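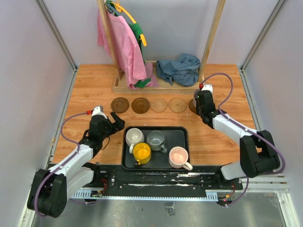
Tresska Interiors – Painting and Decorating Department

We paint and paper the insides of people's homes. The department was set up by Ingegerd Fagerlund, who had spent years hanging wallpaper for other firms and wanted to do the colour advice as well as the labour. Joar Haugen joined her the following June and now runs the day-to-day work.

Most of our jobs are single rooms: halls, bedrooms, the odd dining room with a picture rail. We also take on whole houses, usually between tenants or before a family moves in. A normal bedroom takes us two days, or four if old paper has to come off first.

Béla Szalai looks after estimates. He will visit, measure up and leave a written price, which stays good until the end of the following month. Blažena Sýkora mixes and matches colours. If you have a tin lid, a scrap of curtain or a flake of the old paint, bring it in and she will work from that. Her card index holds 2,471 mixes, 1,688 of them for woodwork.

We fill, sand and prime before any top coat goes on. Furniture is moved to the middle of the room and covered. Please take down curtains and pictures before we arrive.

The counter is at the Gorkamwood end of the building, next to the loading door, and opens at 8 am. Ring the bell if the shutter is half down.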